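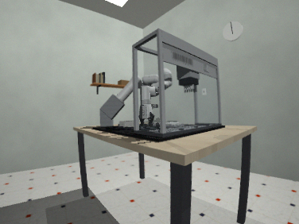
Figure 1. Simulation model of the pipetting cell with the robot arm mounted on the shared base plate.

Progress report: automated sample preparation, Skadimum laboratory
Submitted to: Kastlow, program office
Prepared by: Nuno Mota
16 Oct 2023

1. Scope of this report

The report covers work since May on the Veres cell, in which a pipetting machine does the liquid transfers and an arm moves labware on and off the deck. All work in this period was done in simulation. No hardware has been installed at Skadimum and bench staff are still preparing samples by hand.

2. Status of the model

The layout of the table, base plate and enclosure is frozen. The arm reaches into the open frame from the side, under the upper panel, which keeps the pedestal and the machine on one plate. Cable routing is not modeled.

We ran 973 transfer cycles of the arm task against the frozen layout. A cycle counts as complete when the labware is placed on its position and the gripper has cleared the frame posts. Of these, 900 completed without intervention. Most of the failures were approach errors next to a post, where the wrist had too little room to turn. The remainder were placement errors on the low labware, and we have not yet separated errors in the grip from errors in the contact model.
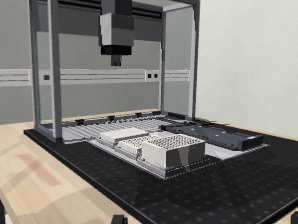 Figure 2. Deck of the pipetting machine in simulation, with labware and the long module to its right.

Deck positions are now defined in a single file used by both the arm and the pipetting sequence. Previously each had its own copy and they drifted apart after every change. The taller rack box needs a higher lift than the plate beside it, and the path planner treats the two separately. Clearance under the tool head is checked before each entry of the arm.

3. Effect on staff

Ernő Dudás interviewed the bench team and mapped one full shift of manual preparation. The main points were:

Pipetting itself is the part people are most willing to give up. Wrist and thumb strain came up in every interview.
Labeling, checking of incoming samples and handling of exceptions stay with staff. The cell has no means of judging a damaged or mislabeled tube.
The early shift would change most. Loading and release of runs would become its first task, and the present rotation between benches would have to be redrawn.
Two technicians asked for training in editing deck layouts, so that small changes do not have to wait for Skuton, the integrator. We support this and have added it to the training plan.

No positions are to be removed under the current plan. Staff have asked for that in writing from Kastlow, and the request is still open - we would like it answered before training starts.

4. Open items

Approach path near the posts: to be reworked by Skuton. The alternative is to move the pedestal, which reopens the layout.
Recovery procedure: a draft exists for a stopped arm inside the enclosure. It takes 4 steps and has not been reviewed by the people who would carry it out.
Noise: no estimate available from simulation.

5. Next period

Repeat the cycle test with the reworked path, complete the recovery procedure with the bench team, and submit the hardware order for approval. Spending is within the approved budget and no change to funding is requested.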